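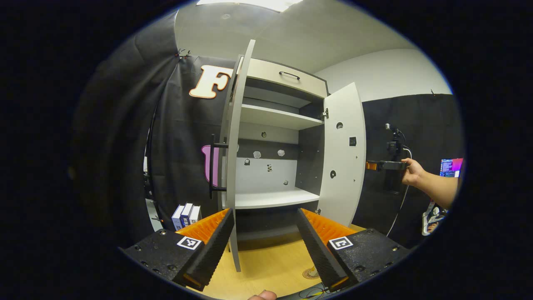

Remo Mazza wrote to ask why cupboards have doors at all, when a plain shelf is so much quicker to use. It is a fair question. Shelves did come first in many homes, and plenty of people still keep their plates on them. Doors were added to solve a few everyday problems.

Print this page | E-mail this page

What a cupboard is

A cupboard is a box that stands up. It has two sides, a back, a top and a bottom. Inside there are one or more shelves, and at the front there is a door or a pair of doors. A small white cabinet with two doors and one drawer at the top is a common sort.

The word is older than the thing we use it for now. It comes from "cup" and "board". A board was a table, so a cup board was a table where cups were put out. Later the name moved over to a piece of furniture with doors.

Why there are doors

Dust falls on everything, all day long. It is made of bits of soil, threads from clothes and tiny flakes of skin. A closed door keeps most of it off the things inside. Doors also keep out sunlight, which can fade paper and cloth. And they stop things rolling out on to the floor.

Why there are often two

Try opening a very wide door in a narrow room. You have to step back a long way, and the door may hit a chair. Two narrow doors need much less space. Each one is lighter too, so it pulls less hard on the hinges.

How a hinge works

A hinge is a joint made of metal. One part is fixed to the side of the cupboard and the other part is fixed to the door. The two parts turn where they meet. Your elbow does much the same job between the top and bottom of your arm.

If the screws in a hinge work loose, the door drops a little and begins to scrape. A grown-up can usually put this right with a screwdriver.

Handles

Handles come in several shapes. A bar is long and straight, and you can hold it anywhere along its length. An arched handle is curved, with room behind it for your fingers. A knob is small and round.

On a door, the handle goes on the side away from the hinges. You can test why. Push a door open with one finger near the handle, then try again with your finger close to the hinge. The second push is much harder work, although it is the same door.

Drawers and shelves

A drawer is a box without a lid that slides in and out. Small things such as pencils, string and batteries do well in a drawer, where you can look down on all of them at once. On a deep shelf they get lost at the back.

Shelves are better for tall things and for things that stack. Put heavy objects on the lowest shelf. A cupboard with a lot of weight high up can tip over, and for that reason many are fixed to the wall with a bracket. Never climb on the shelves or hang from a door.

Something to try

The children at Murkham library tidied their craft cupboard in May. They emptied it, wiped the shelves and sorted everything before putting it back. Glue and paint went at the bottom, paper in the middle and scissors in the drawer. The job took 27 minutes.

You could do the same with a cupboard at home. Ask first, and start with a small one.

Last updated: July 2023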